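How many cloth-on-bed demos before I can train something?

Posted by Corina Lüthi

Hi all, I'm fairly new to this and could use some advice. I'm gathering examples for a policy that straightens cloth on a bed, using two hand-held grippers, one per hand, with the view taken from the gripper itself. The project is called Fledunura, and we started in December. So far I have 800 episodes and I'm not sure how many of them are any good.

My trouble is with the first grab. I pinch a fold with the left gripper, and then the right one sort of wanders over the mattress while I decide where to go next. When I play the episodes back, a lot of them have this long dithering bit in the middle. Do I cut those, keep them, or start over with a stricter script?
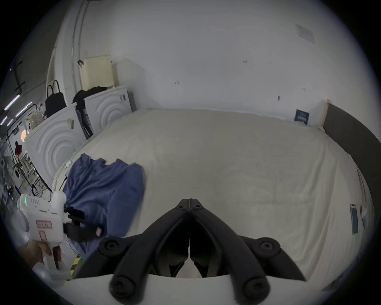

Left gripper on the blue cloth, right one still over the mattress.

I'd also love to know if I should be changing the cloth more often. I've been using the blue one nearly all the time because it shows up so well on the pale cover — lazy, I know!

Meinrad Rainer

Don't start over! I did that with our Gesach set and lost weeks. What I'd do is go through a batch and sort it by how long the second hand waits. Short waits are fine, people pause, and the robot can pause too. The long ones I'd trim or drop, because the model will happily learn to hover forever (mine did, it was painful to watch).

For new episodes, decide where the second grab goes before you squeeze the first trigger. I say it out loud, "near corner, far corner," and then go. It feels silly for an afternoon and then you stop noticing.

And yes, change the cloth. I rotate 5 of them, including one close to the color of the bed cover, which is miserable to work with but taught the model more than the easy ones. Keep 2 cloths out of training completely so you have something to test on.

hellström_fan

just collect more, worked for me

Grandard

Agree with Meinrad mostly. One thing to add: vary how the cloth starts out. If you always bunch it up on the same side you'll get a model that always reaches left. I toss mine from the foot of the bed and take whatever I get. I also redo any episode where the fold slips more than up to three times, but I keep the ones with a single slip and a clean regrab — you want those.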